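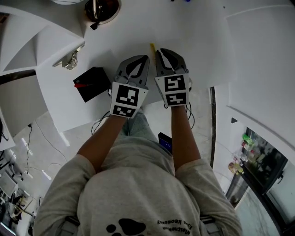
Can a machine tidy a desk or set out small parts the way a person does?

Only in part. Machines today can pick up many single objects from a clear surface, but they are slow, and they often need a person to show them the movement first or to help when something slips.

Household and shop-floor chores by machine

Chore automation is the use of robots for small manual jobs in homes, shops and workshops. It is usually kept apart from factory automation, where each part arrives in the same place and the machine repeats one movement. In a chore the objects change from day to day, and so does their position.

Background

The first home machines that sold well did one job only, such as washing clothes or cleaning floors. They avoid the difficult question of grasping. A washing machine doesn't pick up the shirt, and a person must still load it, empty it and fold what comes out.

Learning from people

Many groups now teach robots by demonstration. A person does the task with a pair of hand-held grippers, one for each hand, and the movement of the grippers is recorded. White plates with square black-and-white markers can be fixed to the grippers, so that a camera is able to follow their position. The recordings are later used to train a control program for a robot which has similar fingers.

The method has a practical advantage: the robot doesn't need to be present during the recording. Its weakness is that a person corrects small mistakes without thinking, and the program may not learn why the correction was made.

Thin objects on a flat table, for example a pencil or a strip of card, are a well-known difficulty. The fingertips must come very near to the table and close at the right height. If they come too low they press on the surface, and if they stay too high they close on air.

The Pillstead trial

A trial of desk and counter chores was held at Pillstead by the firm Ladis, under the direction of Thibault Pichon. The program was trained on 2,909 demonstrations and then given 2,000 attempts with objects it had not met before. The report, dated 06/02/2020, described cups and boxes as "mostly solved" and flat objects as "not ready for daily use". Cables were left out of the test.

Ataahua Whitcombe of the Harawira workshop criticized the trial because the tables were prepared by the same people who wrote the program. Pichon accepted this point, and a second trial was planned for April with tables prepared by outside staff.

Use in shops

The supplier Cemico offers a two-armed machine for sorting returned goods. It works at a fixed counter and one worker looks after four machines. Restocking of shelves is still done by hand at its customers, as is the cleaning of spills.

See also: Grasping; Learning by demonstration; Service robot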